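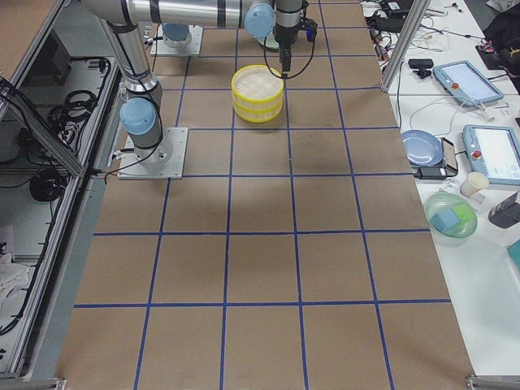 Laiba Mughal pediu que a folha da bancada deixasse de ser assinada em bloco no fim do turno e passasse a ter um comentário por ponto, porque um «conforme» sozinho não lhe serve para decidir se manda trocar o papel.

Início | Segurança | Listas de verificação | Bancadas | Arquivo

Lista de verificação — bancada com papel kraft e quadrícula de fita
Tempo de leitura: 6 min

Âmbito: tampo, revestimento, quadrícula, grampos, recipientes pousados na bancada, cabos e zona de circulação. Não abrange o quadro elétrico nem a ventilação, que têm folha própria.
Periodicidade: semanal, com a bancada parada. Verificação intercalar sempre que o papel for substituído.
Verificador: Bence Bíró
Período: novembro
Classificação: C (conforme), O (observação), NC (não conforme), NA (não aplicável)

1. Revestimento do tampo

1.1 Papel sem rasgões nem perfurações — C
1.2 Papel esticado, sem pregas que façam tombar um recipiente — O
Ligeiramente enrugado. As rugas não levantam a fita. Aceita-se até à próxima substituição; não alisar com a mão molhada.
1.3 Ausência de manchas de óleo ou solvente — O
Marcas escuras ténues nas filas do meio. Origem não determinada. Passar pano seco e voltar a ver; se a marca transferir para o pano, passa a NC e troca-se a folha inteira.
1.4 Gramagem e largura do rolo — C
Rolo Dranero, 800 mm de largura. Não misturar com restos do rolo anterior, que encolhe de outra maneira.

2. Quadrícula

2.1 Fita azul contínua nos dois sentidos — C
2.2 Pontas coladas, sem levantamento junto às bordas — C
2.3 Cruzamentos sem sobreposição superior a duas camadas — O
Um cruzamento com três camadas, resultado de um remendo. Retirar a de cima.
2.4 Fita do lote em uso — C
Fita Clidavel. O lote antigo deixava cola no papel e foi retirado da gaveta.
2.5 Remendos de papel por baixo da fita — NA

3. Grampos e estrutura

3.1 Grampos metálicos dos cantos inferiores presentes e apertados — C
Aperto manual, sem folga. Não usar alavanca.
3.2 Parafusos das placas de base em alumínio — C
Verificados com chave dinamométrica, aperto de 13 N·m. Marca de tinta refeita em todos.
3.3 Perfis de alumínio do vão lateral, arestas e tampas — O
Falta uma tampa de topo. Peça pedida à Kocsis. Até chegar, manter a aresta protegida com fita têxtil.
3.4 Nivelamento do tampo — C

4. Recipientes e objetos na bancada

4.1 Cada recipiente dentro de um único quadrado, sem pisar a fita — C
Aplica-se ao recipiente redondo amarelo de tampa branca, bem como a qualquer outro que lá seja posto.
4.2 Tampas assentes a toda a volta — C
Confirmar com o dedo, não a olho. Uma tampa mal encaixada solta-se ao ser agarrada por cima.
4.3 Exterior dos recipientes limpo, com atenção às estrias — O
O pó acumula-se entre estrias. Escova macia, sem detergente.
4.4 Ausência de vidro — C
4.5 Ausência de ferramentas soltas e canetas — C

5. Cabos

5.1 Bainhas sem cortes nem esmagamentos — C
5.2 Laços com folga suficiente, sem arrastar sobre o papel nem prender nos recipientes — C
5.3 Passagem de cabos junto à borda esquerda — O
Acrescentar uma abraçadeira Drallex antes da borda. Não apertar a fundo.

6. Zona de circulação

6.1 Faixa livre de 360 mm a partir do tampo — NC
Caixa de rolos encostada ao lado direito. Retirada durante a verificação. Registo mantido como NC porque já constava da folha anterior.
6.2 Pavimento seco — C
6.3 Acesso à paragem de emergência desimpedido — C

Ações em aberto

— Pano seco nas marcas do papel (1.3). Prazo: antes do próximo arranque.
— Camada de fita em excesso (2.3). Bíró.
— Tampa de topo (3.3). A aguardar entrega.
— Abraçadeira (5.3). Bíró.
— Local fixo para a caixa de rolos (6.1). A definir com Laiba Mughal; a prateleira de baixo serve se couber deitada.

Nota sobre a substituição do papel: soltar primeiro os grampos, retirar a fita com o papel, nunca em separado. A folha nova repousa desenrolada até domingo à noite e só se marca na segunda.

Contacto: segurança de bancadas, extensão 13 | Todos os direitos reservados | Voltar ao topo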